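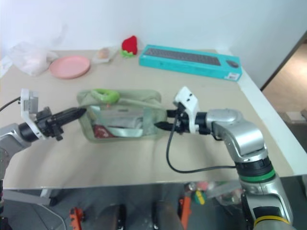
Work on the two-arm table at Okgate stopped for most of last Wednesday afternoon after the right arm pulled against its own cable during the pouch task. No one was hurt and neither arm was damaged, but the fault is one that could come back, so the details are set out below for everyone who runs the table.

The task is to take hold of a zipped pouch with one gripper and work the zip with the other. The right arm had done this without trouble all morning. On run 91 it started to turn its wrist as usual, slowed down, and then carried on pushing for 14 seconds before the operator pressed the stop button. The loop of cable between the gripper and the elbow had caught behind the wrist bracket and gone tight.

The arm should have stopped by itself. The force limit that ought to have done this had been raised the week before, when the team was testing a stiffer zip, and it was never put back. The log on the Nedance controller shows the old and new values, but the start-up screen doesn't, so the operator had no way of seeing the change.
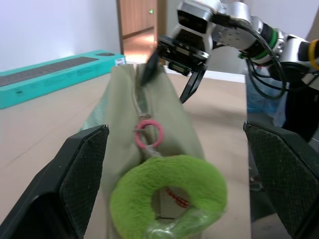 Both grippers at the pouch, with the zip pull and its charm between them.

The soft charm on the zip pull was looked at as a possible cause, as it has been caught in the fingers before. The log rules it out. The load was on the wrist joint and the gripper motor current stayed normal throughout.

The force limit is now back at its old value on both arms. The right cable has been given a new clip, and the wrist turn in the pouch routine has been cut by 13 degrees. The table went back into use the next morning and did 23 runs without a stop.

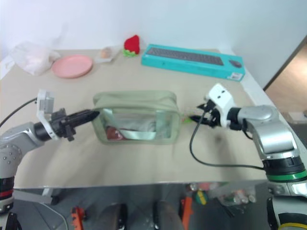
Until further notice, anyone starting a session should move each wrist slowly through its full turn by hand control and watch the cable as it goes. If it goes tight at any point, don't start the routine. Changes to force limits must be written on the sheet by the stop button, with the date, and put back at the end of the same day.

The Vellside table uses the same bracket and will be checked before it restarts in May. Sriwong, who supply the brackets, have been sent the log and asked whether a version with a rounded back edge can be made. They have not replied yet.

Okgate Workshop Newsletter | 2020-04-22 | Contact the newsletter desk | © Okgate | Back to top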